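Household gripper comparison (laundry tasks)

A household gripper comparison is a bench test moved into somebody's home, where two or more robot hands are put through the same chores and scored side by side. I've run a fair number of these, so I'll write this entry the way I'd explain it over coffee (Tanveer Magsi has promised to fix my commas).

Laundry is the chore I always come back to. Cloth sags, baskets flex, and a washer door swings on its own arc whether your arm likes it or not! In the Nandine series we ran 271 trials and kept 209 of them. The rest we threw out, mostly for cable snags and one long Thursday when the controller clock kept drifting.

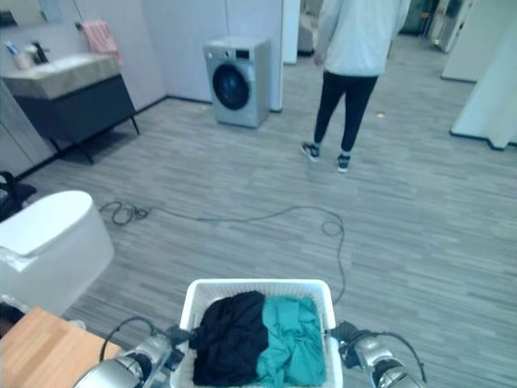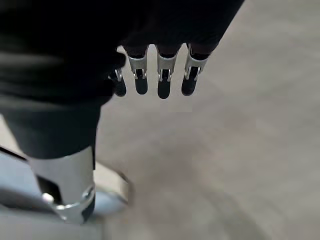
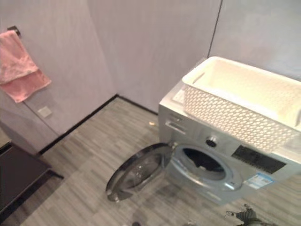 Scoring is simple enough. A trial passes if the load gets where it was going and nothing is dropped, and I add a mark for how long the hand hunts around before it commits. Some groups score grip force too, but I've never found that it tells me much about soft stuff like shirts.

The two designs people argue over most are the Broketti and the Hubmann. The Broketti closes fast and loves a stiff rim, though its pads wear out sooner than I'd like. The Hubmann is slower and fussier to calibrate (14 steps, and you will skip one), but it's kinder to thin fabric and I trust it more around knobs and latches.

Cameras matter as much as fingers. A head view is good for planning the reach, and a wrist view is good for the last few inches, right up until the hand blocks its own target. I record both and line them up afterward.

Wastidix controllers come up a lot in this kind of work. I used version 2 for the whole series, and my only real gripe is the log format, which splits a long trial into separate files.

See also: cable routing, fingertip pads, two-arm lifting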